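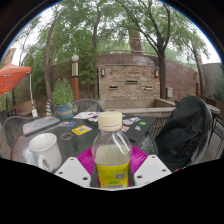 Figure 2. A clear plastic water bottle with a yellow label, held upright.

4.2 Apologies that don't land

I went into this part of the study expecting the loud fights to matter most. They didn't. When I read through the diaries from Kitgate and Ikstead — about 3,000 entries, most of them short and some of them very funny — the word that kept turning up was "sorry," usually with a complaint right behind it. One woman in Ikstead wrote that her sister had apologized for missing her birthday dinner and then spent the whole call explaining why dinners are a hassle. She was madder after the apology than before!

I coded these as "sorry, but" entries. Pairs of siblings who had a lot of them in December were also the pairs who rated each other as harder to talk to in the closing survey, and that held in both towns (the Kitgate link was weaker, and I'd like more pairs before I lean on it). Friends were a different story. They seemed to let a clumsy apology slide, or at least they didn't bother writing it down.

I should say that diaries only give me one side. The sister with the dinner problem may well have thought she'd made a lovely apology. The Plimamdale interviews, which I turn to in the next section, let me hear from both people.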